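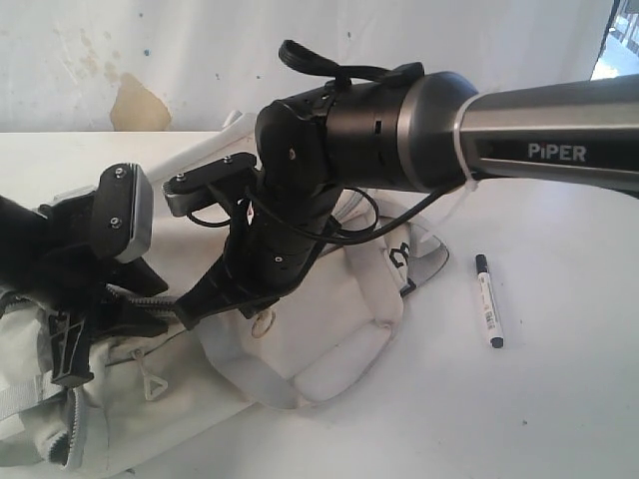 Fixing up a tired painted wall in a laundry or workroom

I've patched more walls than I care to admit, and I still get a thrill when the last coat dries flat and the old damage has vanished. If you've got flaking paint, brown marks or a spot that's gone soft near the skirting, grab a cuppa and have a read before you open a tin of anything!

Find the water first

Paint over a damp wall and you'll be doing it again by July. Press the spot with your thumb. If it gives, or feels cooler than the wall a metre away, there's moisture behind it. Tape a square of cling wrap over the area on all four sides and leave it a couple of days. Fog on the wall side means the damp is coming through the wall, while fog on the room side usually means you need a better fan (or an open window). In our old place in Arkevside it was a cracked gutter, and a tube of sealant sorted it.

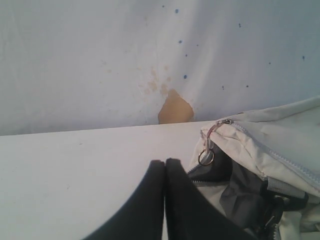
Scrape, then scrape a bit more

Use a wide stiff scraper and hold it low, almost flat to the wall. Keep going until the paint stops coming off willingly — the edge you want is the one that fights back. If the house was built before the seventies, pick up a lead test kit first and don't dry sand anything until you know what you're dealing with.

Feather the edges with 120 grit on a block, then wipe down with a barely damp cloth. Microfibre is brilliant for this. Old towels leave fluff everywhere, and you'll find it later, in the topcoat.

Seal the brown marks

Water stains come straight back through ordinary acrylic, even three coats of it. You need a proper stain-blocking primer, either oil or shellac based. Brush it a hand's width past the mark on every side and let it dry fully. Open the windows, because shellac is pongy stuff. If you can still see a faint tan shadow the next morning, give it a second coat. 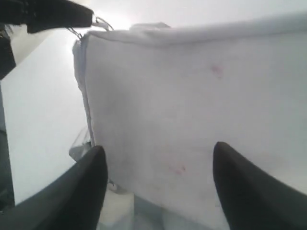 Can I use sugar soap on a wall that's already flaking?

Go lightly and save it for the sound parts. Water creeps under loose paint and lifts more of it, so scrape first, then wash with a well wrung sponge, rinse with clean water and wait until the next day before filling.

Filling without the hump

The beginner's mistake is one big dollop. Two or three thin skims will always beat it, and they sand in half the time! Run the knife down, then across, and let each skim go chalky white before the next. I finish with 180 grit and a torch held flat to the wall, which shows up every ridge you'd otherwise notice at sunset, once the brushes are clean.

Colour matching is the fun part. Cut out a flake of the old paint the size of a ten cent piece and take it to the shop. 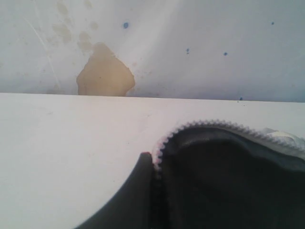
They'll scan it and mix you a sample pot, but ask for the same sheen as well as the same colour, as a low sheen patch on a matt wall will stand out from the doorway every time. Whites are the trickiest. They yellow with age, so it's often easier to repaint from corner to corner and stop at a natural break.

Use a small roller with a short nap, even for a tiny patch. Brush marks catch the light. And do label the leftover pot with the room and the colour code — masking tape and a marker on the lid will do. Ga-eun Yeom wrote in to suggest dabbing a spot of the paint on the lid too, and I've done it ever since. Brilliant idea!

Next time: sticky drawers, and what candle wax can do for them.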